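Storage bins: shelf sag with full load, what span are you using?

flevov_shelving
Posted Oct 8, 2026
I have 9 bays of Pruvholm steel shelving in the stockroom. Each shelf carries plastic bins and the middle of the span is sagging. The worst shelf holds 71 kg, measured. The rated figure on the label is higher than that. Is the rating for an even load only?

tzav71
Yes. Ratings assume an even load over the full surface. Bins with narrow feet put the load on a few points. Put a sheet of 12 mm board under them and measure again.

I. Kawaguchi
Disagree on the board. It adds weight and does little for stiffness unless it is fixed to the shelf. Add a center support bar. Pruvholm sells one, part 481, and it clips in under the front lip.

Also check the bins. Full stacking bins bow at the base and put everything in the middle. Shallow ones on a single level behave better. Blue plastic, same general class: 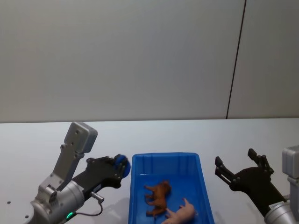
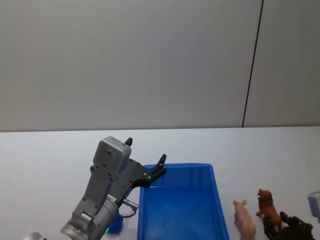
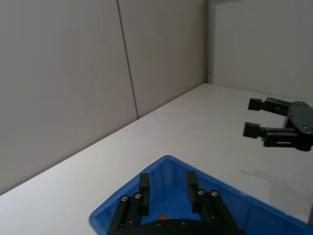
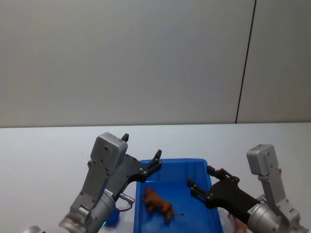

With a single level you lose height, so you need more shelves per bay. I went from four to six and kept the same uprights. Total cost was 369 for two bays, bars included.

tzav71
Fixed board, fine, I should have said that. Four screws from below. But six shelves per bay is a lot of money to solve a sag of a few millimeters. How much is it, flevov?

flevov_shelving
11 mm at the center, full. It drops to 3 mm with the bins off, so part of it is permanent.

I. Kawaguchi
Then that shelf has yielded. Replace it – do not flip it over and reuse it.

tzav71
Agreed on that one. The others could stay if they come back flat when empty.

vovis_user
Are the uprights plumb? Mine leaned after a floor repair in May and two shelves sat on three clips. It looked like sag from the front.

flevov_shelving
Have not checked. Will put a level on them before I order the bars.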